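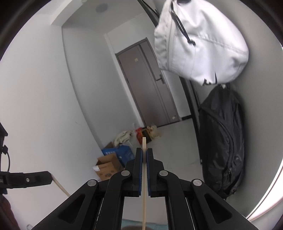 *A thin wooden stick with a square-cut tip.*

# Why Wood Holds Water

By Evanthia Stergiou

Wood comes from trees, and a living tree is full of water. In some kinds of tree, the water in the trunk weighs more than the dry wood does. After the tree is cut down, much of this water leaves. Some of it stays for as long as the wood lasts.

## Tubes and walls

A piece of wood is made of very small parts called cells. Most wood cells are long and narrow, like drinking straws, and most of them point up and down the trunk. The direction they point is called the grain.

Each cell has a wall and a hollow middle. Water can be in both places.

- **Free water** is in the hollow middle. It is liquid and can move from one cell to the next.
- **Bound water** is inside the cell wall. It is held there by the material of the wall, so it is harder to remove.

When wood dries, the free water goes first. The wood gets lighter, but its size stays nearly the same. Once the free water is gone, the bound water begins to leave. The cell walls get thinner, and the whole piece shrinks.

## Which way wood shrinks

Wood does not shrink by the same amount in every direction. Along the grain it hardly shrinks at all. Across the grain it shrinks much more. A board that has dried is narrower and thinner than it was, but its length is close to what it was on the first day.

The amount also depends on how the board was cut. Wood shrinks most in the direction that follows the growth rings around the trunk. It shrinks less in the direction that runs from the center of the trunk to the bark. This difference is one reason a flat board can bend into a shallow curve, which is called cupping. A log that dries whole often splits from the outside toward the center.

## Measuring the water

Workers at a sawmill need a number for how wet their wood is. The number is called the moisture content. It compares the weight of the water with the weight of the wood after all the water has been taken out.

moisture content = weight of water ÷ weight of dry wood × 100

Suppose a block of wet wood weighs 2217 grams. It is dried in an oven until its weight stops changing. Now it weighs 1136 grams. The water weighed 2217 − 1136 = 1081 grams. Divide 1081 by 1136 and multiply by 100, and the answer is a little more than 95 percent.

A moisture content can be higher than 100 percent. This only means that the water weighed more than the dry wood.
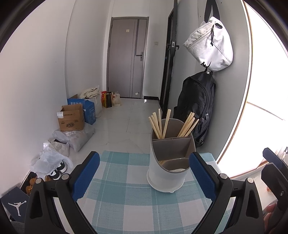 Wood can also take water back. Air has water in it, in the form of a gas called water vapor. When the air is damp, dry wood takes in some of the vapor and swells. When the air is dry, the wood gives some back. If the air stays the same for long enough, the wood reaches a balance and stops changing. Thin pieces reach it faster than thick ones, as the water has a shorter way to go.

Wooden doors show this well. A door that closes easily in a dry winter may stick in its frame in damp weather in June. Paint and varnish slow the change down, but they do not stop it.

## A test you can do

You will need 2 wooden craft sticks of the same kind, a cup of water, a kitchen scale that can weigh very light things, and a ruler.

1. Weigh each stick and write the weight down.
2. Measure the length and width of each stick.
3. Put one stick under the water and leave it overnight. Leave the other on a shelf.
4. Take the wet stick out and wipe it with a towel.
5. Weigh and measure both sticks again.

Compare the numbers. The change in width may be too small to read with a ruler. The change in weight is easier to find. Let the wet stick dry on the shelf and weigh it once a day until the number stays the same.

## Words to know

**Cell:** a very small part of a living thing.

**Grain:** the direction of the long cells in wood.

**Cupping:** a curve across the width of a board.

**Water vapor:** water in the form of a gas.

*Checked by Mizanur Wijesinghe. Last changed July 11, 2026.*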